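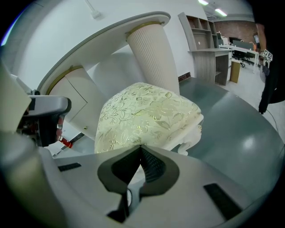
Search this site Search

3.2 Household income and off-season work

Landings at Plarnham and Mersha fell in each of the 3 seasons covered by the survey, and most crews made up part of the loss with work done on shore. Net repair and ice hauling were named most often. Sewing and other home crafts came next, mainly in Mersha, where the cannery closed in April. Goods of this type vary a great deal in the labor they take; the piece in Figure 2, cream fabric with a glossy gold pattern of vines, petals and pointed leaves, belongs to the decorative end of the range. We recorded craft sales as a single line of income and did not separate plain from decorative work.

Of the 19 households interviewed, six reported that shore work brought in more than fishing during at least one season. These were all boats working the inner bay, where the oyster beds had been closed for up to two months at a time. Crews from Puvmont, who fish farther out for snapper, lost fewer days – but paid more for fuel. Their net income per trip was lower than we expected from the landing records alone, and the gap is taken up again in Section 4.

Figure 2. Fabric piece with gold floral and leaf pattern.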